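Journée portes ouvertes chez Prevemov : apprendre un geste à un robot

Publié le 02/04/2022

On m'avait prévenu que le bâtiment était difficile à trouver, et je confirme. L'entrée de Prevemov donne sur l'arrière de la zone d'Olmedo, après le dépôt de carrelage, et j'ai fait deux fois le tour du rond-point avant d'apercevoir la flèche en carton. J'y allais pour une heure. Je suis reparti à la fermeture, les jambes en coton et le carnet plein !

Pour situer un peu : je bricole des automates depuis longtemps, mais toujours à l'ancienne, avec des positions enregistrées une par une et des programmes qui s'arrêtent dès qu'une pièce a bougé de deux millimètres. Ce que fait l'équipe de Prevemov est d'un autre ordre. On montre la tâche au bras, plusieurs fois, et un modèle apprend à partir de ces démonstrations. J'avais lu des choses là-dessus, mais le faire soi-même change tout.

La visite partait par groupes de neuf, café compris. Première salle : l'apprentissage à la main. Le bras est mis en mode souple, on l'attrape par le poignet et on le promène. J'ai eu droit à mon tour avec un exercice de rangement de gobelets. C'est très doux, presque trop, on a tendance à aller vite et à couper les virages. La démonstratrice m'a repris gentiment : ralentir avant le contact, marquer la saisie, ne pas hésiter en l'air. Les hésitations s'enregistrent comme le reste, et le robot peut très bien apprendre à tergiverser. On m'a repassé ma trajectoire sur un écran, sous forme de courbe, avec une belle bosse au milieu, à l'endroit où j'avais changé d'avis.

Deuxième salle, et là j'ai vraiment accroché : la télécommande. On tient une poignée à six axes avec une gâchette pour la pince, et on pilote un bras dans une cuisine simulée. Le logiciel s'appelle Trument, il est développé sur place. L'exercice du jour portait sur les tiroirs : approcher la poignée, tirer, dégager le bras sans cogner le plan de travail. Dit comme ça, c'est un jeu d'enfant. Sauf que sur un écran plat on juge très mal la profondeur, et que le rebord du plan de travail est exactement là où le coude voudrait passer.

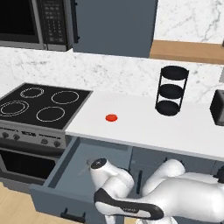 J'ai mis quatre essais à obtenir une démonstration jugée « gardable ». Le premier, je suis parti beaucoup trop haut. Au deuxième, j'ai lâché la gâchette à mi-course. Mon voisin de groupe, qui joue visiblement beaucoup plus que moi, a réussi du premier coup et s'est fait applaudir. Le jeu de données des tiroirs comptait 321 démonstrations avant l'ouverture des portes, dont 273 conservées après tri. J'ai demandé ce qu'on reprochait aux autres : surtout des poignées manquées puis rattrapées, et des fins de geste bâclées, quand l'opérateur considère que c'est gagné et retire le bras n'importe comment. Je me suis reconnu.

Une question est revenue plusieurs fois dans le groupe : pourquoi passer par la simulation, alors qu'il y a de vrais bras dans la pièce d'à côté ? La réponse m'a plu par sa franchise. En simulation on recommence d'une touche, on change la disposition des meubles ou les couleurs entre deux essais, et on peut former des opérateurs sans immobiliser un poste. En revanche, les frottements d'une vraie glissière, le jeu dans une poignée mal vissée, tout cela passe mal. L'équipe garde donc une part de démonstrations sur du matériel réel – et reconnaît qu'elle cherche encore le bon dosage entre les deux.

Troisième étape, plus courte, chez Olach, qui partage l'étage et fabrique des poignées de pilotage à retour d'effort. Le prototype vous pousse dans la main quand la pince touche quelque chose. Sensation étrange pendant une minute, puis on ne veut plus s'en passer. J'aurais bien refait les tiroirs avec, mais la liaison avec Trument n'est pas terminée. Ils parlent de décembre, sans promettre.

Quelques notes pratiques pour ceux qui iraient à la prochaine :

Venir tôt, la file pour la télécommande s'allonge vite après onze heures.
Les gauchers peuvent demander une poignée inversée, il y en a une seule.
Parking gratuit derrière le dépôt, bus toutes les demi-heures le samedi.
Les enfants pilotent aussi, et souvent mieux que nous.

Côté regrets, j'aurais aimé voir davantage de la phase d'entraînement. On nous a montré des courbes et deux vidéos accélérées, et il fallait déjà libérer la salle pour le groupe suivant. J'ai laissé mon adresse pour la session d'initiation du soir, où l'on passe deux heures complètes sur une seule tâche, du premier essai jusqu'au tri des démonstrations. Si j'ai une place, je raconterai la suite ici.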